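课程讲义 第5讲:命令行程序的退出状态与批处理调度
更新日期:15/03/2018

一、本讲内容

上一讲介绍了标准输入、标准输出与标准错误三个数据流的区别。本讲讨论命令行程序与调用者之间的另一条信息通道,即退出状态。学生应能读懂程序手册中的状态码表,并在批处理脚本中据此安排后续步骤。

二、退出状态的约定

程序结束时向操作系统返回一个整数。按照惯例,零表示正常结束,非零表示出现异常。在多数类Unix系统上,调用者通过shell取得的数值限于0至255;Windows的取值范围更宽,脚本中以变量ERRORLEVEL读取。需要在两类系统上运行的程序,应将状态码控制在较小的范围之内。

本课程使用的练习程序Gidarix是一个日志归档工具,其状态码规定如下:
0 归档完成
1 部分文件被跳过,详情写入标准错误
2 参数有误,未执行任何操作
5 目标目录不可写

状态码1与2的含义须严格区分。前者表示程序已对部分文件作了处理,重新运行之前应先检查归档目录;后者可在更正参数之后直接重试。

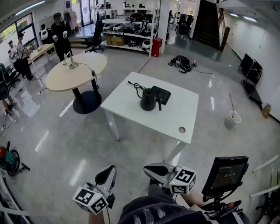

三、在批处理脚本中判断状态

Windows批处理中,语句“if errorlevel 1”的含义是“状态码大于或等于1”,并非“等于1”。因此连续判断多个状态码时,必须从大到小排列。若先判断1,则状态码2和5也会进入同一分支,后面的判断不再起作用。需要精确比较时,可写作“if %ERRORLEVEL% equ 2”。须注意,括号内的代码块在整体读入时即完成变量展开,块内执行的命令所产生的新状态不会反映在该变量中,此时应启用延迟展开,并改用感叹号形式。

在类Unix系统的shell中,状态码保存在变量“$?”内,每执行一条命令即被覆盖。凡需多次使用的,应在命令结束后立即存入另一变量。使用管道时,默认取得的是最后一条命令的状态,前面命令的失败可能因此被掩盖。

四、案例:Favano的夜间任务

Favano公司Assunção机房的调度程序Anureck每晚依次调用Gidarix处理约200个目录。早期脚本只在全部目录处理完毕后读取一次状态码。今年1月的一次运行中,有一个目录返回5,随后的目录均正常结束,脚本最终报告成功,遗漏的1242个日志文件在次周核对时才被发现。

修改后的脚本在每次调用之后保存状态码,遇到2立即终止,遇到1或5则写入汇总文件并继续,最后以本次运行中出现过的最大值作为自身的退出状态。

五、作业

1. 编写批处理脚本,对给定的目录列表逐一调用Gidarix,并按第四节所述规则汇总状态码。
2. 用shell脚本实现相同功能,目录名中含有空格时应能正确处理。
3. 说明以最大值作为汇总状态的局限,并提出一种替代方案,篇幅不超过一页。

脚本与说明一并提交至课程服务器的作业目录,文件名以学号开头。脚本须附注释,注明所用的操作系统及版本。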